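Play kitchens: buy the big set or build it up slowly?

ferngate_gran
Started Tuesday

Hello all! My granddaughter turns three in August and I've promised her a play kitchen (her mother has forgiven me, mostly). I can get the 21-piece Tisness starter set, or pick up secondhand bits as I find them. What did yours really play with? 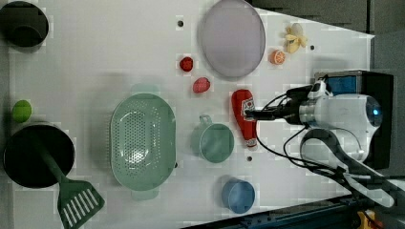 Re: Play kitchens: buy the big set or build it up slowly?

Ostrowski
Secondhand, every time. My two wanted pots and pans and a colander, and the tiny cardboard cereal boxes were mush within a week. A big pan and something to stir with will carry you through a whole winter of soup.

NiponR
I'll disagree a little, kindly I hope. We bought a big set for our son and he loved having it all at once - the unpacking was half the birthday. He's 6 now and still runs a restaurant on Sundays. The menu is short and the prices are terrible.

Ostrowski
Fair enough, but how much of it is under your couch, Nipon?

NiponR
Most of the vegetables, I'm afraid. The plates survived, and they get used for everything, even real crackers.

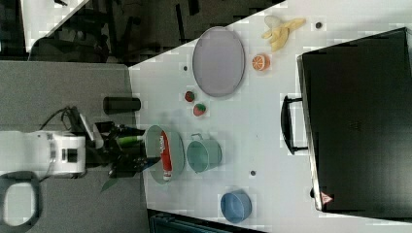

Green plate and some of the play food

ferngate_gran
You're both lovely. I may do a few good pans first and let the food trickle in. Has anybody tried the Brullitz pans?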